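So the Gemura kit has been on my bench here in Furkville since September, and I've finally got opinions! I paid for the 6-month plan, and mostly it picks screws and memory out of old desktops while I drink coffee.

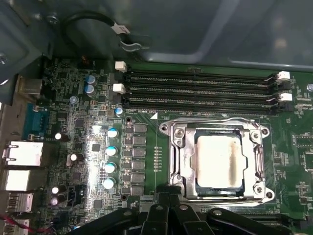

Gripper down by the CPU socket, old paste still on the chip.

Small silver screws? Great. Latch clips, not so much (I still do those by hand). The 156-page manual is a slog, but I'd buy it again.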